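Groltater list – packing and postage
19/10/2021

> Does anyone know if the January boxes are going by Layug again? Last
> year mine took 6 days and the biscuits were mostly crumbs. I still
> have 400 labels with the old address on them.

Layug again, yes. The Flinano quote came in too high for small parcels.
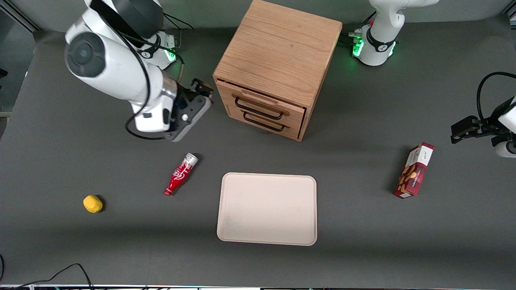

1 min read

Use the old labels up if you cover the bottom line. The new box number is 3963 and the rest of the address stays the same. On crumbs: pack tins at the bottom and card boxes flat on top, with paper on all 5 sides before you close the lid. Long thin boxes snap in the middle if they stand on end.

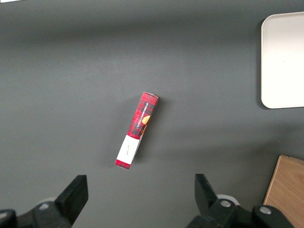
Vanilla shortbread, red plaid box

Trolance still has the stronger mailers, sold in packs – order early, they ran short last time. Please don't send chocolate to the warm addresses. I'll post the cutoff dates when Layug confirms them.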